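Home | Forums | Makers' Corner | Gallery | Log in

We use cookies to keep you signed in. By carrying on you accept this.

Selling through a gallery — is 53 per cent too much?

claypipe_53
Hello all, hoping for some kind advice from those who've been at this longer than me. Sowah Gallery has offered to take my mugs and small bowls from March, and they'd keep 53 per cent of each sale. I was so pleased to be asked that I nearly signed there and then!

Prindon
Well done you! I'd ask for less, though. By the time you've paid for clay, glaze and firing there's precious little left over.

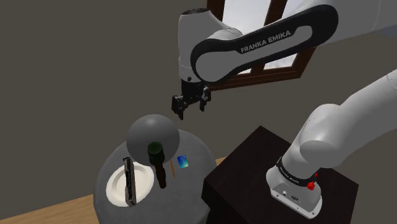

Re: Selling through a gallery

Plastel
I don't agree with Prindon, much as I love her pots. A good gallery wraps, posts, talks to visitors and pays the rent, and I've been happy on those terms for three years.

Prindon
Fair enough, but you sell big platters — mugs are another matter altogether.

claypipe_53
Thank you both, you've given me plenty to chew over. I'll ask about a trial with just the bowls and keep the mugs for my own stall.

Plastel
Do ask who pays for breakages too.

Recent threads
Praltudico glaze crawling on rims
Sharing a kiln with a neighbour
Handles that crack at the join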